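Sornmont police union president explains the pension vote

The president of the Sornmont Police Officers Union sat down with us on Sunday, March 29, 2026, two days after members turned down the city's contract offer. The count was 139 against and 107 in favor.

"It was closer than people expected," the union president said. "I told the board it would be close. A lot of our younger members wanted the raise and didn't much care about the rest."

The rest is the pension. Under the city's offer, officers hired after May would have to work 20 years instead of 18 before they could draw a full benefit. The city also wanted overtime left out of the final salary used to figure the monthly check. By the union's own math, that would cost a retiring sergeant some $3,943 a year.

"That's a car payment every month," the president said. "You can't ask a sergeant to cover the Torow district shorthanded, pile on the overtime, and then tell them it doesn't count."

We asked about the complaint from residents that overtime is being used to push up pensions in the last years before retirement. The president did not dispute that it happens.

"It happens. I can think of a few cases. The city can cap it – we offered a cap in the second round and they never answered us in writing."

City hall sees it differently. The manager's office said in a short statement that the cap was "discussed and found inadequate" and that the offer remains on the table until the end of May.

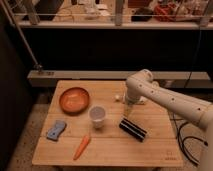

A bowl and a small cup on a wooden table, with a white robotic arm reaching over it.

The vote has also brought back questions about the chief. Some members wanted a no-confidence measure on the same ballot. The board kept it off.

"Those are two separate fights," the president said. "If you put them on one piece of paper, the council gets to say it's all about personalities. I have my own opinion of the chief, and the chief knows what it is."

Asked if a no-confidence vote could come later, the president answered, "Ask me after the contract."

There is also the matter of the Plirkholm substation, which has been closed overnight since last fall. The union says response times on the north side have gone up. The department has not released numbers, and our records request is still open.

"Put two officers back in there at night and I'd call that a good start," the president said. "It isn't even in the contract talks. They could do it tomorrow."

Both sides are due back at the Strobel Building next week. The president expects a mediator to be in the room this time and said the union will bring the same overtime cap it offered before.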